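Lecture 7 notes: pregrasp, contact, and when to give up

Same handout as last term with the Mendel section rewritten. Bring it to lab, I won't print extra.

Where we are. Planner gives a collision free path to a pregrasp pose. Perception gives block pose in the table frame. Today is the last few centimeters, where neither one can be trusted much.

1. Pregrasp
Hand open, fingers level, thumb low. Stop short of the part and to one side. Wait for the arm to settle before asking for a new pose estimate, otherwise you fuse a moving wrist with a stale image and the block "jumps". Half of last term's bug reports were this.

Clutter: the planner only knows about what's in the scene file. Bags are the worst, clear plastic gives you garbage depth. Mask the region by hand if you have to, and inflate it.

2. Approach
Straight line in the hand frame, slow. Drunix calls this a guarded move. It ends on one of
- distance reached
- joint torque over limit
- timeout, 2000 ms by default
Check WHICH one. The call returns ok for all three (yes, still).

3. Close
Fingers first, thumb last. Position control until contact, then swich to torque. Don't command full closure in position mode on a rigid block, the fingers will fight each other and the block rotates.

4. Pulling a peg out of a socket
Free axis is up. Everything else should be soft. In Mendel: stiffness low in x and y, high in z, rotation about z somewhere between. If lateral force climbs while z is not moving you are wedged. Back off, re-center, try again. Limit is 6 tries, then call the operator.

Putting it back is harder, see Lecture 8. Spiral search, tilt, etc.

5. Logging
Wuvine records at whatever rate you ask for and does not warn you about dropped frames. Look at the timestamps yourself. Log commanded AND measured joint values, one without the other is useless for the homework.

Error 61 = hand driver lost its heartbeat. Restart the driver, not the whole stack.

Homework
a) Write the guarded move as a state machine. Draw it, by hand is fine.
b) Add a branch for the wedged case. What do you threshold on, and over how long a window?
c) Read the Lysenko notes on pose filtering, first two sections only. Explain why averaging quaternions directly can go wrong when two of them have oposite sign.

Due before the next lab, 5 pm.

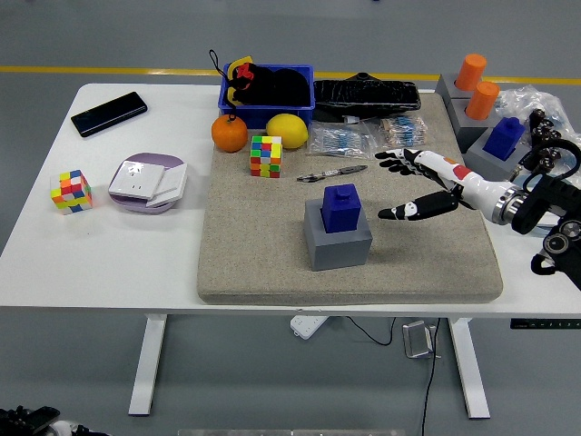 Fig. 1. Open hand beside the blue block in its gray base (sections 1 and 2).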